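Saturday, March 21, 2026

Since May I keep a short list of rules for our simulated robot cell, the one we call Surkus. My colleague Mircea Enache asked me to publish it, so I do it now.

First rule: before a run starts, the fingers are open and empty, and the target mat has its place written in the run sheet.

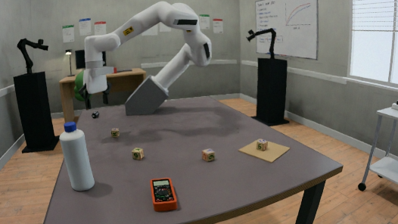
The Surkus cell, with four printed cubes, the mat and some other items on the table.

Second rule: bottles, tools and other things that are not part of the task must also be in the sheet. We had 179 runs at Hotmont where they were missing from it, and we could not compare these runs with anything later.

Third rule is about light. A shadow of the gripper can be much bigger than a cube, and its edges are soft. I ask everybody to save the light settings with each run – also when they did not change.
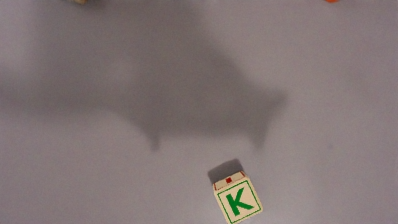 The fourth rule I took from the Chiang checklist: a cube which is partly outside the view is marked "partial", even if the letter is easy to read. Mircea finds this too strict. I still keep it.

Next week I will write about the file names.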